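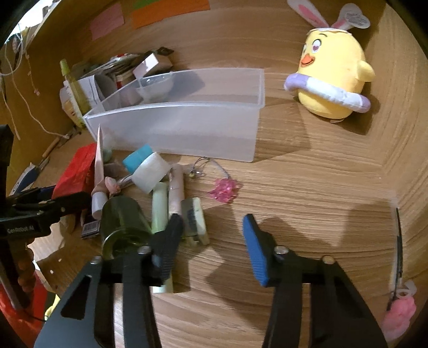
Sorting a cluttered table into a bin is a job most people finish during a phone call. As a benchmark for manipulation it remains stubborn, and the reasons have little to do with motor torque or arm reach.

Mervyn Kershaw runs the household task program at Trerko, which has spent two years on what its engineers call mixed tidying: cosmetics, stationery, packaging and small toys, in no fixed arrangement, to be moved into a container. The company's current policy was trained on more than 3,000 demonstrations recorded with hand-held grippers. On rigid objects with flat sides it completes 80 percent of picks at the first attempt. On everything else the figure drops to 63.

"Everything else is most of a house," Kershaw says.

The failures fall into recognizable groups. Glass bottles lying on their sides roll when one finger makes contact before the other. Clear plastic returns poor depth readings, so a bin wall may be placed several millimeters from where it stands. Foil bags change shape under load, and a grasp planned on the visible outline closes on a fold. Thin chains and ribbons are often missed entirely — the fingers close above them and the system reports a successful grasp.

Overlap makes each of these worse. When a bag rests on a tube, pulling the bag moves the tube, and the plan for the second object is out of date before the first has been put down. 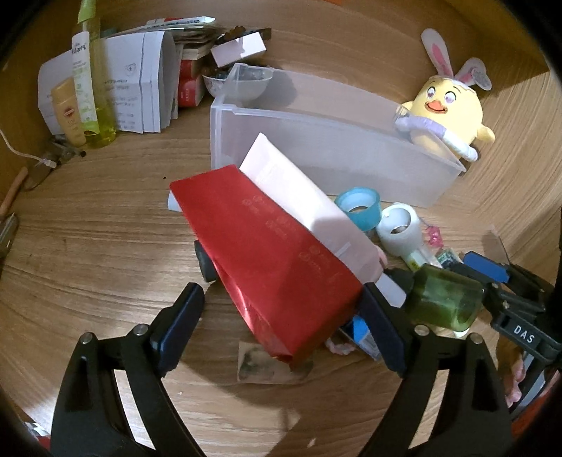 Can a two-finger gripper clear a surface like this without help today?

Only in part, and slowly. Trerko's best unattended run took 200 seconds to clear a small mixed set, and a person still had to pick up what was left.

Solange Vieira, who designs fingertips at Billeo, considers the hardware adequate for most of the work. Parallel fingers with compliant pads can hold a bottle, a box or a plush toy. What is missing, in her view, is reliable contact sensing at a price a consumer product could carry. Her group is testing ridged rubber pads with a strain layer underneath, and expects bench results in January.

Shop floors are further along. Parts arrive in known orientations, and the bins do not move. Kershaw expects kitting and returns sorting to come well before bedrooms and kitchens — he declines to give a year for either.

Recent in Automation
Pearce opens second test kitchen
Why folding towels is still slow
Takden drops its window-cleaning arm
Depth cameras and the problem of clear plastic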